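Posted in December by Hiwot Tsegaye

Clenness canvas tote, white with teal piping – long-term review

The Clenness is a plain open-topped shopping bag in white canvas with teal piping. I bought two of them in the spring, one for the weekly shop and one for carrying files to work, and have used both since. The maker sells it in a single size. There is a cheaper version without the piping, which I have not tried.

Fabric and weight

The canvas is a medium-heavy plain weave. My first bag weighed 1368 g with a test load of tins and a bag of rice in it, and the second weighed 1406 g with the same load, so there is some variation from one bag to the next. I would guess that the second was cut slightly larger. Neither bag has a lining. The cloth is stiff when new and softens after a few washes, and from then on the bag will not stand up by itself unless there is something flat in the bottom. I use a piece of thick card.

Seams and piping

The main seams are sewn with a short, even stitch, and the ends are secured properly. I turned both bags inside out on arrival and found one loose thread, at a bottom corner, which I trimmed. It has not run.

The piping is the part I expected to fail. On a bag I had before, an Ovura, the piping wore through at the corners within a few months and the cord inside came out. On the Clenness it is sewn into the seam along its full length and lies reasonably flat. The corners of the shopping bag now show slight wear. The work bag shows none.

Handles

Long enough to go over the shoulder with a light coat, tight with a winter one. The webbing is narrow, and with a full load it digs in after ten minutes or so of walking. Maribel Apaza, who has the same bag, sewed a strip of felt round each handle and reports that this cures it. I have left mine as they are. The stitching at the handle joints is a box with a cross through it and has held.

Washing

The label says 40 degrees, do not tumble dry. I have washed the shopping bag 14 times, mostly on a Sunday with the towels. The teal has not bled into the white. The canvas did shrink a little on the first wash and has been stable after that. It comes out of the machine badly creased. 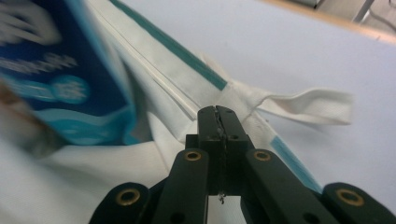 Ironing is possible but slow, as the piping makes a ridge that the iron has to be steered along. Press the large panels first while the cloth is still damp, then do the edges with the point of the iron. I gave this up after the third wash and now pull the bag into shape and hang it by the handles. It looks less smart, and it works just as well.

Stains are the main argument against white. Beetroot juice came out with ordinary powder and a soak overnight. Bicycle oil did not, and there is a grey mark on the base that I have stopped treating.

Storage

Folded in four it takes up more room in a drawer than a nylon bag does, and the piping stops it from lying flat. I keep both on a hook behind the kitchen door.

Verdict

Well sewn, washable, heavier than it needs to be. Wider handles would improve it, and so would a darker base. For tins and bottles I would buy it again. For carrying a spare bag in a coat pocket, get something thinner.

Corrections and questions to Hiwot Tsegaye via the contact page | © Irkitia Reviews | Back to top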